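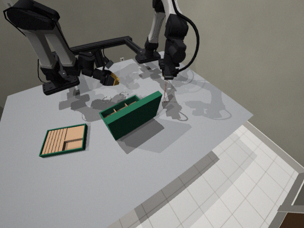 **4. DISCUSSION**

**Figure 2.** Computer-rendered workspace: gray tabletop, two arms at the far edge, thin reddish-brown strand beneath the right gripper.

4.1 *What the screen-practice studies show*

The claim that hand skills can be learned largely on a screen has had an easy ride in adult education. Our own results give it modest support at best. Learners in the Hurnbridge evening classes who practiced knots and splices on screen before coming to the bench finished the first task sooner than those who had not. By the second visit the gap had mostly closed, and by the last one we could not find it at all. A course organizer who stopped measuring after the first evening would have reported a success.

We suspect that a good deal of the published enthusiasm rests on stopping early. The Demari report, which is the one most often quoted to us by course organizers, tested its learners on the same day they were taught. Rao waited longer and found less. Neither asked learners to work with a material they had not already practiced on, and we would have thought that was the point of an evening class in ropework.

Part of the trouble is the word "realistic." It is used for how a thing looks and also for how it behaves, and the two get traded back and forth within a single paragraph. A rendered workspace can be drawn cleanly, with surfaces, cables, and even a fine strand in view, and the drawing alone says nothing about how stiff the strand is or how it would take a bend. Our learners complained about exactly this. Several told us that the rope on the screen "went where you put it." Old manila does not.

4.2 *Dropouts*

Of the 745 people who signed up, a large share never reached the final session. Panagiotou has argued in our meetings that this does not matter much, as the losses were similar in both groups. Trindade is less sure, and so is the first author. Similar numbers can hide different people. Those who left the screen group tended to be older and to have done manual work before. They may have been the very learners who would have done well at the bench and been bored by the preparation. We did not interview them, and we should have.

Missed sessions are a smaller worry. The November classes lost 2 evenings to a heating failure, which affected both groups alike.

4.3 *Scoring*

Each finished splice was scored out of 18 by two raters who did not know which group it came from. Agreement was good on neatness and poor on strength. We had planned to pull every splice to failure at Stanell, but only 14 were tested before the loading frame was taken out of service, and that is too few to settle anything. Readers should treat the strength scores as opinion. We have kept them in the table for completeness and have not leaned on them here.

4.4 *Cost*

Screen practice is usually sold as cheap. It saved some rope. It also required licenses, a second room, and a tutor who spent much of each evening resetting passwords. None of the reports we read counts tutor time, and when we added ours, the saving went away. A larger program might do better, although we have yet to see one publish its accounts.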